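Features | Opinion | Tools | Back issues | Subscribe

The batch that ran twice

How a mid-sized parts distributor rebuilt the way its ordering software talks to its accounts, one message at a time

At ten past six on a Wednesday morning, the accounts office at Portela found 147 supplier invoices in the ledger that had already been paid. Each had a new document number, a new posting date and the correct supplier. The amounts matched to the penny. The only thing wrong with them was that they were the same invoices that had gone through the night before.

Portela sells bearings, seals and drive belts to workshops and small factories. It has two main systems. Stella is the ordering package, bought as a standard product and altered over the years until few of its original screens are left. Bradari holds the accounts. Every night a job written in-house collects the day's transactions from Stella, turns them into the layout Bradari expects and sends them across.

The job had worked for years. It was written by a contractor who has since moved on, and the person who inherited it was Thaís Fagundes, an integration developer who had been hired to do something else.

"I was brought in for the warehouse screens," she says. "The interface came with the desk."

What went wrong

The cause was found before lunch. The nightly job sent its records in blocks and waited for Bradari to confirm each one. On the night in question the confirmation for one block arrived after the time limit. The job took the silence as a failure, did what it had been told to do with failures, and sent the block again. Bradari had in fact posted the first copy. It posted the second one too.

Neither system had broken any rule. Stella's side had a retry built in, as most guides recommend. Bradari's side accepted any well-formed invoice and gave it the next number in the range. There was a duplicate check on the manual entry screen, where a clerk typing a supplier's reference would get a warning, but it lived in the screen and the nightly job did not go through the screen.

That last point took longer to sink in than the rest. Several people at Portela had believed for years that duplicates were impossible, and they had good reason, having seen the warning themselves.

Keys that mean something

The first change was to give every message an identity that did not depend on when it was sent. Until then the job had made up a reference from the run date and a counter. Send the same invoice twice and it got two references.

Fagundes replaced this with a key built from three fields that exist before the job starts: the company code, the supplier number and the supplier's own invoice reference. The key is made once, when the record is saved in Stella, and it is stored with the record. Every later attempt to send it uses the stored value.

On the receiving side there is now a small table with one row per key. Before posting, the inbound program tries to insert the key. If the insert fails on the unique index, the program looks up the document number already posted and returns that as its answer. The sender gets a success message and a number in both cases and does not need to know which happened.

The order of the steps matters. In the first version the program read the table, found nothing, posted the invoice and then wrote the key. Two copies arriving close together could both find nothing. Putting the insert first, and in the same database transaction as the posting, closed the gap. If the posting fails, the key is rolled back with it.

Some suppliers reuse their references every year, which meant the key needed the financial year added. This came up in testing, when 27 old invoices were rejected as duplicates of older ones.

Moving it between systems

Portela keeps three copies of each system, for development, testing and live running. The new table and program were created in development and moved across with the usual transport tool. The table arrived. The index did not, or not in the form expected.

The test system had been refreshed from live data, and the database there would not build a unique index on a table that a trial load had already filled with repeated keys. The transport log marked this as a warning, and the overall result was shown in yellow. Yellow was common enough that people had stopped opening the log.

Valdir Falcão, who looks after the technical platform at Portela, now has a short program that runs after each transport. It compares the list of indexes in the target system with a list kept under version control and stops the release if they differ.

"It's forty minutes' work to write and I should have done it years ago," he says. "We were checking that the objects had moved. We weren't checking that they were the same when they got there."

He has since added number ranges and scheduled jobs to the same check. Both are often set up by hand in each system and both had drifted. One clean-up job had been running hourly in test and was never scheduled in live at all, where it had left 2268 expired lock entries behind it.

The retry itself

With duplicates handled, the retry could stay. It was made gentler, though. The old job tried again at once and kept trying, so a slow Bradari was sent more work just when it was struggling. The new one waits, doubles the wait each time and gives up after five attempts. A record that has used up its attempts goes to a list that the accounts team sees at the start of the day, with the last error text beside it.

The error text needed work of its own. Most of what the old job wrote to its log was a return code and a line number. Fagundes went through the codes that had occurred in the past year and wrote a plain sentence for each: the supplier is blocked for posting, the period is closed, the tax code does not exist in this company. There were 37 of them. Anything not on the list still shows the raw code and is passed to her.

She is firm that the clerks should be able to resend a record themselves once they have fixed the cause. The old arrangement, in which a developer reset a status flag straight in the table, was quick but left no trace of who had done it.

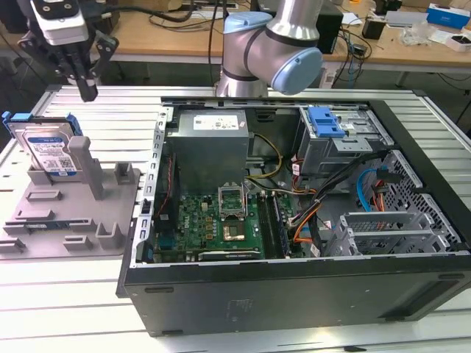

Testing for the awkward case

The fault had never shown up in testing because the test system was always fast enough. Nothing ever timed out there. The team considered buying a tool to imitate network faults and decided against it. They added a setting to the inbound program, available in development and test only, that makes it post the document and then hold back the answer for a chosen number of seconds.

It is a crude method and it does the job. With the delay set just over the time limit, every record is sent at least twice, and the number of documents posted should still equal the number of records created. That comparison is now part of the release test. It has failed once so far, after a change to the way credit notes were handled. Credit notes had been given their own sending routine, and the routine built a fresh key each time.

A second test stops the job halfway through a block and restarts it. Falcão wanted this one after a planned restart of the application server cut a run short. Under the old design someone had to work out where it had stopped. Now the whole run is started again from the beginning, and records that have already been posted are answered with their existing numbers.

What is still open

Payments out are next. They go through Nisus, a separate package that produces the bank files, and the connection to it has the same weakness in a different place. Nisus does have a duplicate check of its own, based on amount, date and payee, and it is too strict. Two real payments of the same sum to the same supplier on one day are held back, and a clerk has to release the second by hand.

Fagundes would like to pass Nisus the same kind of key and switch its own check off. The finance side has agreed to the key and wants the check left on for the first two quarters. The inbound file layout has one free text field that is long enough, but a report used at year end already reads from it, and the owner of that report is still being looked for.

Last updated: July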